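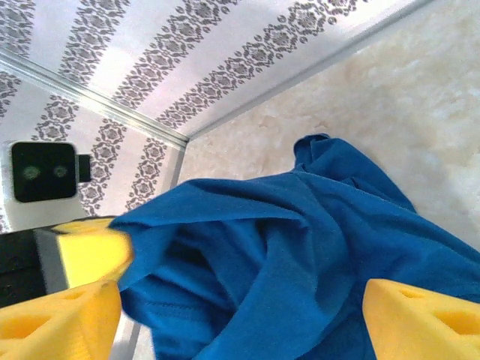
4. Fitting the doors and drawer fronts

Read this section to the end before you start. The carcasses must already be levelled and fixed to the wall as explained in section 3. If a carcass is not level, the doors will never hang well, and no adjustment of the hinges can correct it.

This section is for the Norlow series, base and wall units. For the tall larder unit see section 6, as it uses five hinges per door and needs two persons.

4.1 What you need

Cross-head screwdriver, size 2
Spirit level, short one
Pencil and steel ruler
Two thin wooden wedges
Hinge bag (marked 221)
Drawer front bag (marked 493)

Do not use an electric screwdriver for the hinges. The screws go into solid wood, and with too much force the hole is damaged and the screw will turn without holding.

4.2 Before you hang the doors

1. Take the doors out of the packing and lay them flat, with the inner side up. Do not lean them against a radiator.

2. Leave the doors in the kitchen for one night before fitting. Solid wood takes moisture from the air and gives it back, and a door coming from a cold van can change its width a little.

3. Check each door against the packing list. The grain and the colour will differ from door to door. If you have several doors of the same size, put them next to each other on the floor and choose the order you like best. After the handles are drilled you cannot change this order so easily.

4. Check that the hinge cups are pressed fully into the door. The edge of the cup must be flush with the wood.

Note: Doors delivered before March have the hinge cups packed separately. Press them in by hand and fasten each one with the two short screws from bag 221.

4.3 Hanging the doors

1. Screw the mounting plates to the inside of the carcass, using the holes already drilled. The arrow on the plate shows to the front.

2. Hold the door open at a right angle to the carcass. Put a wedge under the lower edge to carry the weight.

3. Hook the top hinge on its plate first and press the back of the hinge arm until it clicks. Then do the same with the lower hinge.

4. Remove the wedge and close the door slowly. If it touches the neighbour door, stop and go to 4.4.

Caution: Do not let a door hang on one hinge only, even for a short moment. The hinge arm can bend and must then be replaced.

4.4 Adjusting the doors

Each hinge has three screws. Turn them by half a turn, close the door, look, and only then turn again.

Front screw: moves the door to the left or right.
Rear screw: moves the door nearer to the carcass or away from it.
Screw on the plate: moves the door up or down. Loosen this one on both hinges before you move the door, and tighten it after.

Begin with the door at the end of the row, beside the wall, and work towards the middle. The gap between two doors should be 3 mm. In a dry winter the gap may become wider and in summer narrower. This is normal for solid wood.

4.5 Fitting the drawer fronts

1. Push the drawer box fully in. The box for the 600 unit has a front of 588 mm, and the visible front is wider than the box on both sides.

2. Place the front on the wedges and measure the gap left and right. Mark the position with pencil on the inner side.

3. Pull out the drawer together with the front and fasten it with two screws from bag 493. Do not tighten fully yet.

4. Close the drawer and check the gaps. When they are even, put in the other two screws and tighten all four.

Note: If your drawers have Mata runners with soft closing, the last part of the movement feels heavy at first. It becomes lighter after roughly 20 openings. Do not put oil or grease on the runners.

4.6 Handles

Handles are not drilled at the factory. Use the drilling template on the last page, and check with the ruler that it was printed in the correct size. Drill from the outer side and hold a piece of waste wood firmly behind the door, so the inner side does not split. For Rodrigues bar handles use the longer screws that come in the handle box.

4.7 If something is missing

Write to the parts desk with the order number and the number of the bag. Ihor Marchuk answers for hinges and runners, and Guangming Gu for doors and fronts. Parts requested before noon on Friday are sent the same day from our store in Mudomel.

Continue with section 5, Fitting the worktop.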